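Week 6: Learning from Hand-Held Gripper Demos
Notes for Monday's lecture and the lab after it

Hi all. I talk fast when I like a topic and I like this one a lot, so these notes cover what I said plus a few bits I skipped when we ran out of time. Reading is the Kruger chapter, sections two and three. You can leave the proofs for later.

1. Where we left off

Last week we looked at teleoperation, where a person drives the robot arm and we record everything it does. The data is great. It's also painfully slow to get! Yetunde Chukwu clocked our lab at 82 usable demos over two long days on the arm, and by the end of it both operators wanted to throw the joysticks out of the window.

So the question for this week is what happens if we take the arm away during collection and keep only the part that touches things. A person holds the gripper, does the chore at close to normal speed, and we record the camera view, where the gripper is in space, and how wide the fingers are open. Later, a policy trained on those recordings runs on an arm with matching fingers.

2. What the policy sees

Three inputs per time step: the image, the gripper pose relative to where it was a moment ago, and the finger width. The output is a short chunk of future poses and widths. We predict a chunk instead of one step so that the motion doesn't jitter (remember the shaky plots from week 4, the ones that looked like a seismograph).

A word on "relative," since several of you asked me in the hallway. If you store poses in room coordinates, the policy learns your room. Move the table and it falls apart. If you store each pose relative to the current one, the table can move and the numbers still make sense. Nimal Gunawardena spent most of May finding this out the hard way and has kindly let me tell you so.

3. The sock task

Our running case is sorting socks out of a basket. I picked it because it sounds easy and it's full of nasty little problems. Cloth has no fixed shape, so there's no single right place to grab. Socks lie on top of each other, so one pull can bring along a neighbor. And dark socks are tough on the camera, with folds that all blur into one blob.

It's a two-hand setup, one gripper per hand. For this stretch of the data the right gripper does the picking and the left one waits by the front of the board with its fingers open. Waiting is data too! If you cut out the idle hand, the policy never learns to keep it still, and then you get an arm wandering into the basket for no reason at all. 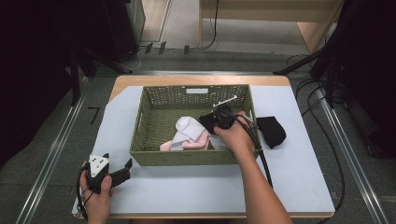
4. Labeling the grasp

We need to mark when a grasp begins. My rule is the first step where the finger width stops shrinking while the command is still "close." Yao-tsung Wu prefers to mark it by eye from the video, and for thin cloth I have to admit his labels are better, because a sock squashes nearly flat and the width signal hardly tells you anything. In the homework you'll do it both ways and compare.

5. Results so far

We trained on 1000 demos and then on 3000, same network, same training settings. Test was 221 picks on socks the policy had never seen. Going to the bigger set helped most on overlapping socks and did very little for a single sock lying alone on the board, where the small set was already doing fine.

The misses that remain are mostly double grabs. Nanna Lund thinks the policy goes for the highest point of the pile whatever is there. I think it's following color contrast. We have a bet on this, and the test is simple: make piles where the highest sock is also the hardest one to see, and look at where the fingers go. If you want to run it as your project, come and talk to me.

6. Homework

a) Take the Plutunport log file and plot finger width over time for any five demos. Mark each grasp using my rule, then by eye.
b) Convert the poses from room coordinates to relative ones. Check yourself by shifting the whole path sideways; your relative numbers shouldn't change.
c) In one paragraph, tell me what you'd expect if we trained on right-hand data only and then ran both arms.

Siu-ming Yen has office hours after lab for anyone stuck on part b. Bring your plots, even the ugly ones.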